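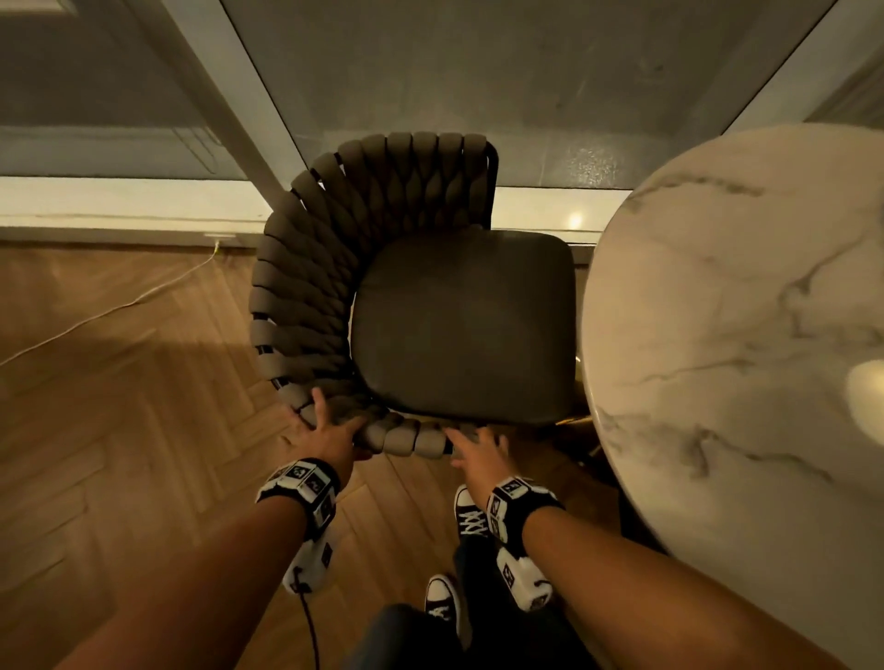 Dining chairs: two good ones or four cheap ones?

adalberto_p
Sunday, May 18, 2025
Good evening to all. We are moving in August and the new kitchen is small. My wife wants two Mustonen chairs, 334 each. I would prefer four from Ekex, for 376 the whole set. Which is wiser?

Vanderleia B.
Two good ones. I bought the cheap set once and after one winter the legs were already moving. For guests you can keep folding chairs in a cupboard.

cleiton376
I don't agree. Folding chairs are a punishment for the guests. My Ekex set is six years old, I only tightened the screws.

Vanderleia B.
Then you had luck, or light guests.

josue.x
Please check the seat height before anything. Our table is from Kinano and the chairs we had chosen were too high for it, so the knees were touching. Also ask if the cushion cover can be removed for washing.

adalberto_p
Thank you, I have not thought of the height. The shop says the cover is fixed.

cleiton376
Fixed cover and 334? With children? No.

adalberto_p
We have one child and he eats mostly yoghurt. I will show this thread to my wife.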